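4. Choosing a surface and levelling the Tamik

The Tamik sewing table insert weighs more than it looks and forgives less than you would like. Most of the calls we get at Gedgate about skipped stitches end with someone putting a folded bus ticket under one foot. Please read this section before you reach for the bus ticket.

4.1 Before you start

You will need the insert, its four screw-in feet, the short spanner from the accessories bag and a spirit level. The level on your phone will do if you take the case off first.

Leave 46 cm of clear space to the left of the needle. Curtains and quilts go somewhere when you sew them, and it is usually the floor.

4.2 Fitting the feet

1. Turn the insert upside down on a towel. Use one you don't love.
2. Screw each foot in by hand until it stops, then back it off one full turn.
3. Spin the lock nuts on loosely. Do not tighten them yet, however tempting.
4. Turn the insert the right way up. If it is fitted with the Gallagher extension leaf, ask someone to hold the other end.

CAUTION: Never lift the insert by the leaf. The hinge was designed to hold up fabric, and it has strong views about anything heavier.

4.3 Levelling

1. Put the level across the insert from front to back. Adjust the two rear feet until the bubble settles.
2. Turn the level sideways and do it again. This will undo some of step 1.
3. Repeat both steps until you are satisfied or it is teatime.
4. Tighten the lock nuts with the short spanner. A quarter turn past finger-tight is plenty.
5. Press on each corner in turn. If one of them knocks, loosen its nut and go back to step 1.

NOTE: Pick a large, flat tabletop. Glass tops are not suitable at speeds over 800 stitches a minute, unless you enjoy the noise.
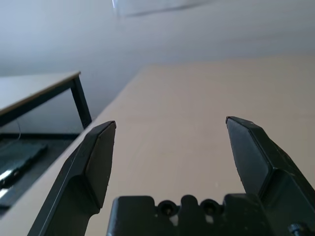
Fig. 4. Large beige tabletop.

4.4 Test run

Sew a straight line on scrap cotton, 20 cm long, at low speed and then at full speed. Check the level afterwards. New feet bed in a little, so expect to make one small correction during the first week.

If the insert creeps towards you while sewing, wipe the rubber pads with a damp cloth and let them dry. Furniture polish is the usual culprit. Do not glue the feet down. The Ollthorpe repair desk can remove glue, but they charge for it and they sigh.

Spare feet are sold in pairs.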